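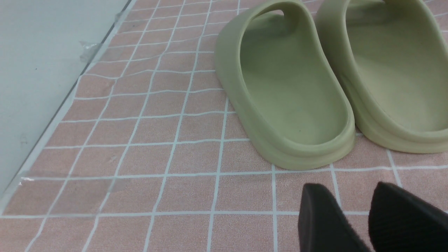

"It's going to miss," Aaliyah said.

"You said that last time," said Mr. Vachon, who was holding a clipboard he hadn't written on.

"Last time it missed."

The arm hung over the pink mat and did nothing. On the laptop, a line of text said it was planning. It had been planning for long enough that two of the ninth graders had gone back to their chips. The job was to pick up a pair of green slides and put them on the shoe rack by the door. The club had been at it since October, and it was December now. The rack was very clean.

Aaliyah Lavoie had joined robotics because her schedule had a hole in it, and she had stayed mostly to be proven right. She had read the brochure for the Nerkent Challenge out loud at the first meeting, in the voice it deserved. Student teams would "reimagine the home." There was a drawing of a family on a couch, all of them smiling at a robot that held a cup. She asked what happened to the cup next. Mr. Vachon told her that was a great question and moved on to the sign-up sheet.

First prize was 2000 dollars. Dev had already spent it on a better camera, a trailer, and a jacket with the team name on the back. The team name was Skorkeo. They had voted for it at the end of a long afternoon, and it meant nothing in any language Aaliyah could find.

The arm moved. It came down in small jerks toward the left sandal, fingers apart.

"Look at that," Dev whispered.

"I'm looking."

It stopped short of the heel. The fingers closed on air, very firmly, and the arm rose and swung over to the rack and opened. Then it went back to its starting spot. The laptop said SUCCESS.

"Huh," said Mr. Vachon.

"It thinks it did it," Aaliyah said.

"It's a threshold thing." Dev was already typing. "It's reading the grip wrong. I can fix that."

"What number is this?"

He scrolled up. "Run 251."

"And how many did it say were good?"

Dev didn't want to tell her, so she leaned across and read it herself. Then she got the notebook, the paper one she kept because she didn't trust the log, and turned back through her own handwriting. She had a check mark for every time a shoe had really ended up on the rack. She counted them twice.

"Thirteen," she said. "I've got 13."

One of the ninth graders stopped chewing.

"We send them the log," Dev said. "That's what the rules ask for. The log."

"The log's wrong."

"It's what the rules ask for, though."

Mr. Vachon looked at the clipboard as if something might be on it. The heater knocked. Down the hall the basketball team was running lines, and the squeak of it came through the door, stopped, and came through again. He had told the principal they had a real shot this year. Aaliyah knew because he had told her too, in the parking lot, with his keys in his hand – and she had said "Maybe," which for her was a lot.

"There's a box for comments," he said finally. "On the form."

"How big?"

"Not very."

She pulled the laptop over. Dev let her, though he made a noise about it. The box took a few lines, and she used all of them. She wrote that the program claimed more than it did, that a person had kept a separate count, and what the count was. She didn't write anything about reimagining the home. Mr. Vachon read it over her shoulder and asked her to take out the word "obviously," and she took it out.

"They'll put us last," Dev said.

"Could be."

"Kollent High's going to send a perfect log. You know they are."

"Then somebody should go watch theirs."

He thought about this. She could see him trying to stay mad, and then she could see him looking at the mat, at the gap between where the fingers had closed and where the heel was.

"It's always short," he said. "Is it always short?"

She flipped back a page, and then another. She had drawn a little arrow beside each miss, for no reason except that she'd been bored. Most of the arrows pointed the same way.

"Give me that," said Dev.

"Say please."

"Please."

She handed him the notebook and sat down on the floor next to the mat to watch the next one miss.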